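I finally gave up on the alarm clock in June. My phone now sleeps in the kitchen, and I get up when the light gets me up, which so far means a little after five. I'm not a morning person! But I've been reading on the back step with a coffee before anyone needs anything from me, and I'm 211 pages into a novel I'd been carrying around since last summer (356 pages in all, so the end is in sight).

The other thing I've been doing out there is writing letters. Real ones, with stamps. Tuulikki Saarinen, who many of you will remember from the old Kerow reading group, wrote to me in the spring and I was so pleased to find her handwriting in the mailbox that I sat right down and answered. We're on our fifth round now. She writes small and fills both sides, I write big and run out of paper.

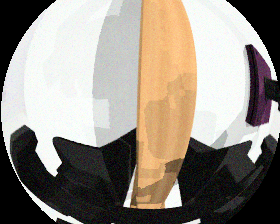 I'd forgotten how different it is from email. You can't check what you said last time, so you repeat yourself, and you tell the dull stuff too, like what you had for lunch and how the beans are coming along. Gobnait Rafferty wrote in to say she found a shoebox with 124 letters from her aunt, and she's letting herself open one a night. I'm a bit jealous of that shoebox.

So if you'd like a pen pal, hit reply and tell me a little about yourself, and I'll try to match people up before the next Ponder goes out. Slow writers welcome, bad handwriting very welcome. Mine looks like a spider fell in the ink.

18 likes
7 comments
Share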